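Cuaderno de laboratorio – celda bimanual, octubre

10:20. Retomo la tarea de la guirnalda. Ayer el planificador rechazaba casi todas las poses de traspaso por colisión entre muñecas. La causa estaba en el modelo: las carcasas de las cámaras tenían un margen de 25 mm heredado de la celda de Rondesham. Lo bajo a 16 mm y vuelvo a generar la tabla de poses. Salen 171 válidas, de sobra.

11:45. Cambio también el orden de ejecución. Primero se enfrentan las dos pinzas en alto, sobre el centro de la mesa, y solo después se calcula la bajada hacia el árbol con las cuentas rojas colgando entre las dos.
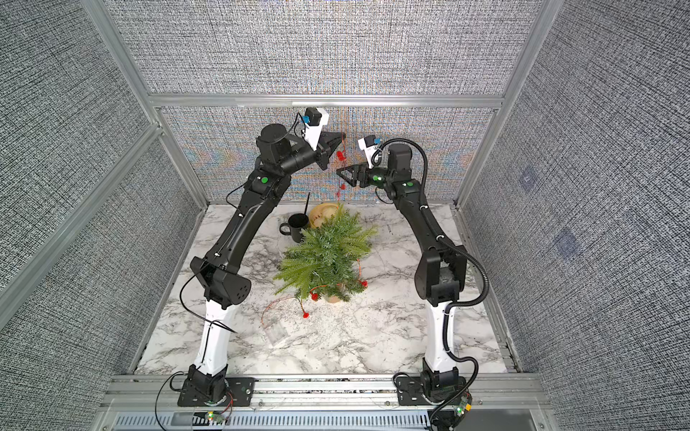

Queda por resolver la sincronía. Los dos controladores reciben la trayectoria del mismo nodo, pero el derecho arranca 20 ms más tarde según el registro. Con un hilo tan corto eso se nota en la tensión. Saqib Ghauri cree que es la cola de mensajes de Petchrat; yo sospecho del filtro de velocidad – mañana lo desactivo y comparo.

Pendiente:
Subir la tabla nueva al repositorio.
Revisar la segmentación de las cuentas, confunde el alambre con las vetas del mármol.
Pedir a Saqib el script de registro de tiempos.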